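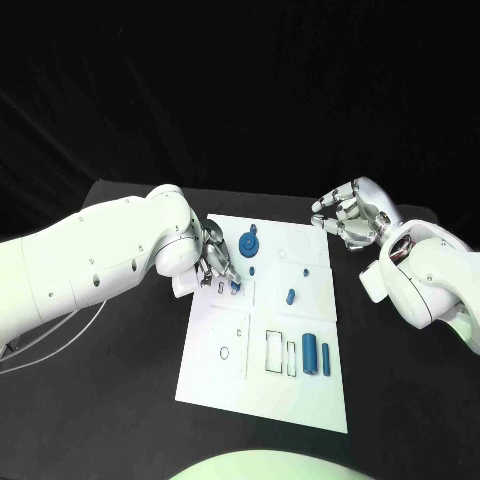
Nisreen Aoun
Controls Software, Flistow

4.2 Tuning the insertion controller on the assembly board

This section covers the compliant placement routine for small parts. It assumes that hand-eye calibration (section 3) has been completed and that both arms report READY in the Toreck console.

The left hand holds the part. The right hand stays raised over the board with its fingers part-curled, which is the standby pose the planner expects in single-arm tasks. The black outlines printed on the board are the targets. Parts are blue, and the perception module segments them by colour against the white panels.

Before you start

Set the control mode of both arms to IMPEDANCE. Load the board model and confirm that its version matches the label in your work order. Keep the emergency stop within reach.

CAUTION: Do not switch an arm from IMPEDANCE to POSITION while the fingers are in contact with the board. The controller will drive to the last commanded position at full stiffness.

Procedure

1. Open Toreck and select Tasks > Placement > Single arm, left.

2. Run Locate board. The board does not have to be square to the table. If the overlay misses a printed outline, run the command again before adjusting anything by hand.

3. Select the target outline. For a first run, use one of the narrow rectangles on the small panel.

4. Select the part and click Plan. Check the preview for any path that takes the left wrist module below the clearance plane.

5. Set Approach stiffness to 429 N/m and Free-space stiffness to 2000 N/m. The changeover happens at the approach height, 11 mm above the panel by default.

6. Set Contact threshold to 2 N.

7. Click Execute. The hand descends until the threshold is reached, then begins the search pattern.

8. When the state reads SEATED, click Release. The fingers open before the arm retracts.

NOTE: SEATED is computed from wrist force and fingertip height only. It does not use the camera. Compare the part with its outline yourself before logging the trial.

NOTE: A cylinder lying on its side is reported as UNGRASPABLE by the default grasp set. Load the side-grasp set or stand the part up with the arms disabled.

If the search times out

Check the tool offset first. An old offset file shows up as a constant error in one direction across all panels. If the error changes from panel to panel, repeat Locate board and inspect the panel heights in the board model; the raised panels are stored as separate surfaces.

Do not raise the contact threshold to clear a timeout.

4.3 Saving a parameter set

1. Click Store and enter a name without spaces.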